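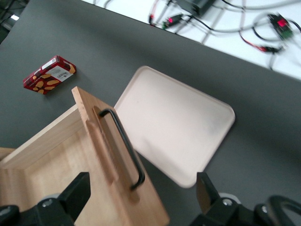
Sep 4, 2020
By Hatice Türkmen and Tihomir Janevski

3.2 Storage conditions and moisture uptake

Seed lots of field bean were obtained from two growers near Irnby and held at the Brostodska store from March onwards. Each lot was divided into 24 portions of equal weight. Half of the portions were kept in open boxes and half in sealed tins, all on the same shelf and away from the outer wall. The store was not heated - the aim was to follow normal farm practice.

Figure 1. Open wooden box with upright sides, on a dark table top.

Moisture content was found by oven drying. From each portion, 200 seeds were drawn, ground and weighed before and after drying. Portions in sealed tins changed very little over the season. Those in open boxes followed the humidity of the store with a delay of several days, and the delay was longer for seed near the bottom of the box than for seed at the surface. Stirring the seed by hand shortened the delay but did not alter the final value.

Germination was tested on damp paper in the manner of Salehi and Moradi. The two lots differed from the start, the Anley lot being the weaker, and this difference was larger than any effect of the container. We therefore treat the lots separately in Section 4. Three portions from the Anley lot showed mould at the second sampling and were left out of the germination results, though their moisture values are kept in the table.

Air temperature was read at shelf height only. Readings at floor level would have been useful, as the lower shelves are known to be cooler in spring.

Comments (3)

Saeed Bahrami: Was the grinding done straight after sampling? Ground bean picks up water quickly in a damp room.

Tihomir Janevski: Yes, within the hour, and the dishes were lidded until weighing.

R. Aryee: We see the same delay with peas, though shorter. Would like to see the shelf temperatures in full.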